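Does anyone believe the Ilmont leakage numbers?

Forum: Process and Device
Thread started May 21, 2016

oxide_breaker wrote:
Has anyone read the Ilmont slides properly? They are claiming a big cut in standby leakage on the new low-power SRAM cell with no loss of read current, and the trade press has simply copied it out. I went through the deck twice last night and can't find the supply voltage for the leakage plot. It's on the read current plot. It isn't on the leakage plot. The two are on facing slides and you are plainly meant to read them together.

I'd like to be wrong because we have a part that could use this. But I've been shown a lot of graphs with no voltage on them over the years and they have never got better once the voltage was filled in.

pmos_pete wrote:
It's a conference deck. They always trim the labels. The paper will have it.

oxide_breaker wrote:
The paper is out. It has the same plot with the same axis, in arbitrary units.

pmos_pete wrote:
Ah.

Tlapale_fan wrote:
You're being unfair to them. Arbitrary units are normal when a foundry doesn't want to give away its off current. Everybody does it. What matters is the ratio between the old cell and the new one, and you can read that straight off the plot whatever the units are.

oxide_breaker wrote:
You can read a ratio off it. You can't tell what it's a ratio of. If the old cell was held at full supply and the new one at retention voltage, I could get you that ratio with the old cell and a bench supply.

E. Figueroa wrote:
I was in the room. Somebody asked this and the speaker said "comparable conditions" and moved on to the next hand. Make of that what you like.

For what it's worth I think there is something real in it. They've moved the halo implant and they are quite open about that, and if you pull the halo dose down you do get less junction leakage. At these channel dopings band-to-band tunnelling at the drain edge is a big part of the total. What you pay is short channel control, so your threshold rolls off sooner and the spread gets worse. That is the bit I would want to see and there's nothing on it.

Eustaquio

gatelast wrote:
There is a spread plot, slide 26.

E. Figueroa wrote:
Slide 26 is threshold spread for the logic device. The SRAM pull-down is narrower and it will be worse. I'd also point out they give 600 devices for that plot, which is fine for a sigma and tells you nothing about the tails. An SRAM lives and dies on its tails. With a macro of any size you want to know what happens out at 6 sigma and you will not learn it from 600 transistors.

Tlapale_fan wrote:
Nobody measures 6 sigma directly at a conference. You fit it and extrapolate, like every other foundry.

E. Figueroa wrote:
Fine if it's Gaussian. Leakage isn't. It's closer to log-normal, and the mean gets dragged up by a small number of bad cells, so a median tells you very little about what the battery sees. Which one did they plot?

gatelast wrote:
Median. I just checked. Small print under the figure.

oxide_breaker wrote:
Of course it is.

Charito Cabanatuan wrote:
I've had silicon from the shuttle run in December so I can add a bit, within reason. I can't post curves.

Our test chip has a plain array and some ring oscillators. At room temperature the standby current was better than our old process and I was pleasantly surprised. When we took it hot the advantage shrank a great deal. That would fit with Eustaquio's point: tunnelling hardly moves with temperature but subthreshold leakage climbs fast, so if they've fixed one and slightly worsened the other, a room temperature plot will flatter them.

We had one wafer. Please don't quote me as if I had twenty.

pmos_pete wrote:
What temperature is the Ilmont plot?

Charito Cabanatuan wrote:
Doesn't say. I assumed 25C as everyone does.

oxide_breaker wrote:
So no voltage, no temperature, arbitrary units and a median. I'm going to start publishing my own leakage results this way. They'd be superb.

Tlapale_fan wrote:
You'd complain if they handed you the wafers. Tlapale's deck last year had fewer labels than this one and you all loved it.

oxide_breaker wrote:
I did not love it. Go and find the thread.

gatelast wrote:
He didn't, I remember it, it went on for pages.

Slight change of subject, has anyone tried the Grindura models for this sort of thing? Their extraction kit claims to split junction leakage from subthreshold leakage using just body bias sweeps. It would settle some of this if Charito's arrays have a separate well contact.

Charito Cabanatuan wrote:
They do have one. I have not used Grindura. We use Forkeck because we've always used Forkeck. I can do the body bias sweep by hand though, that's an afternoon's work. If reverse bias on the well makes the off current go down, then up again, the point where it turns tells you which part is winning. I did a quick one on 328 cells and I don't trust it yet, the chuck was drifting.

E. Figueroa wrote:
Please do it again hot if you can. And watch gate leakage, you'll want to measure the gate terminal on its own or it will muddle the lot.

Charito Cabanatuan wrote:
Will do. Not this week.

pmos_pete wrote:
I still think we should wait for the full PDK before calling it nonsense. The models in there have to be centred on something, and you can just simulate the cell at whatever corner you like.

oxide_breaker wrote:
The models will be centred on what they hope to ship. I've been caught by that before, had a whole power budget signed off on a version 0.5 kit and the leakage doubled at 1.0. I'm not calling it nonsense. I'm saying there's no claim there that I could put in a spec.

Tlapale_fan wrote:
Then write to them and ask.

oxide_breaker wrote:
I did, before I started the thread. I got a brochure back.

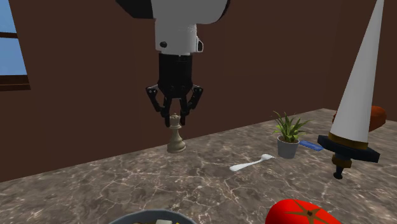 Render: robot hand over a chess queen on a marble worktop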